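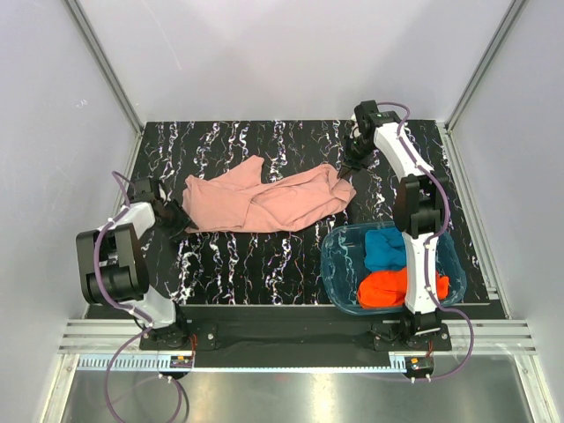

February – madder on cotton jersey, second go

Carrying on from the January pages. The first batch came out closer to brick than pink and was patchy along every seam. Want a pale, slightly greyed pink that survives a normal wash. Same ground madder as last time, from the brown paper sack on the low shelf, not the new tin.

Scouring

Ona jersey, cut from the same roll as before. Simmered with soda ash and a drop of the plain Ilora liquid until the water went the colour of weak tea, then again in fresh water. The second lot of water was nearly clear so I stopped there. I skipped the second scour in January and I now think that was most of the patchiness. Rinsed in the deep sink. The left tap is still stiff, needs a new washer.

Mordant

Tannin first, overnight, then alum. Weighed the alum against the dry cloth at 17 per cent. Dissolved it in a jug before it went anywhere near the pot – there were still grains at the bottom of the January bath when I emptied it. Stirred on and off through the morning. Squeezed out, not wrung, and left in a lidded tub until the dye was ready.

Tap water at Catterall is hard and madder likes that, so no chalk added this time. If anyone repeats this in the other building, where the water is softer, put a pinch in.

Dye bath

Soaked the madder in a cotton bag and threw away the first water to get rid of some of the yellow. Used the big Groron pot on the small ring. The thermostat on that ring reads low, so go by the probe. Brought it up very slowly and held it under the point where the browns start to come through. The January batch went past that while I was on the phone.

Cloth in wet, moved every few minutes with the long spoon for the first hour. Left it to cool in the pot. Took it out at 11 the next morning.

First look: much more even. Paler than the test strip, which had more dye to itself. One faint line where the cloth was folded over the rim of the pot. Seams have taken the same as the rest.

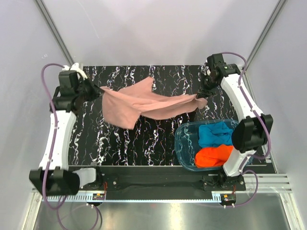

A note left on this page overnight reads: I'd have pulled it out sooner. Leaving it to cool in the bath always dulls the colour for me, and you said you wanted it greyed but it'll grey more in the wash anyway. Did you keep a piece that came out hot?

Yes, kept a piece. It is in the envelope at the back, marked H. In daylight by the window it is a bit warmer than the main cloth. Under the strip lights I can't separate them. Will wash both and look again before deciding.

Wash test

Cut two strips from the main cloth and stitched each to a bit of undyed jersey to catch any bleed. One washed with Ilora liquid, one with the own-label powder everybody has under their sink. Same programme, same load, then line dried in the back room away from the window.

Liquid: hardly any change. The undyed piece is clean except for a slight blush along the stitching.

Powder: shifted bluer, and clearly. Madder does this in alkaline water so it isn't a surprise, but it is a bigger move than I expected from one wash. The undyed piece picked up a little colour all over.

Rub test, dry: nothing on the white rag. Rub test, damp: a trace from the powder strip only.

Light test has started. Strips are in the window with card over the lower half. Leave them alone please – somebody moved the last set to water the plant and I lost my place.
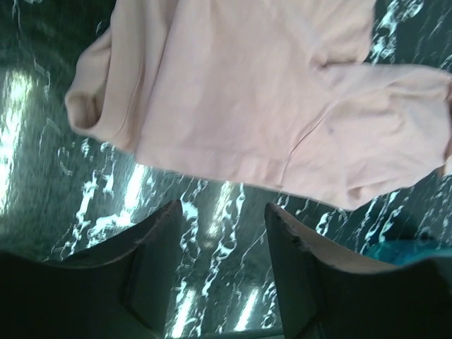 Pale pink top, soft folds and a rolled edge.

To do

Repeat the wash on piece H, liquid only.
Try a longer tannin soak on one piece to see if the damp rub improves.
Exhaust bath is in the lidded bucket under the bench. Should still give a blush on wool if someone wants it this week, otherwise it goes on the compost.
Reorder alum. Enough left for 2 more pots if they are small ones.
Washer for the left tap.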